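01/06/2020, notebook, camera bench

Continued with the shutter of the Birmont body. Jacinto Mendoza left it to me with a note that the slow speeds are too slow, and he is right. I set the dial to 1/60 and fired it 90 times with the back open. The first curtain is good. The second one is late when the camera stands upright, and less late when it lies flat.
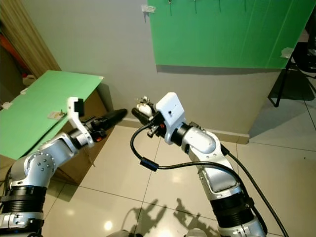

The counter on the tester now says 3926, which includes all the firings from August. I did not reset it, so please do not reset it either until I have copied the old values.

Lens: the Cesari with the stiff focus ring. Took out three screws, the fourth one is damaged and I don't want to force it. One drop of solvent, waiting until tomorrow. The grease inside became like glue. Jacinto prefers the light grease from Brulto, but I find it too thin for such a long helicoid. 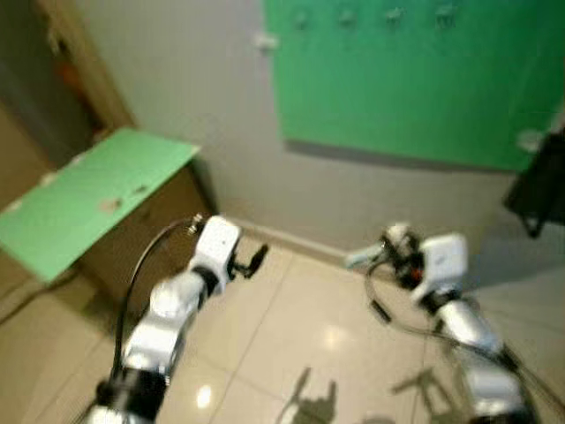 Second curtain again. I gave the spring a quarter turn more tension and the difference between upright and flat became smaller. Another quarter turn was too much, the picture would be darker on one side. Went back to the first setting and marked it with pencil. 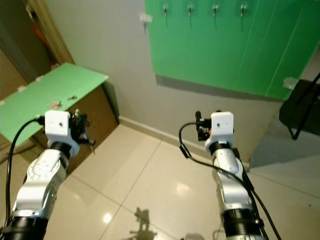

The light meter is still not checked. The Pinto meter we compare with needs a new battery, and the drawer has only the wrong size. Ordered 4.

To do: remove the fourth screw, clean the helicoid, repeat the 1/60 test with the back closed and film inside. Ask Jacinto where he put the small spanner.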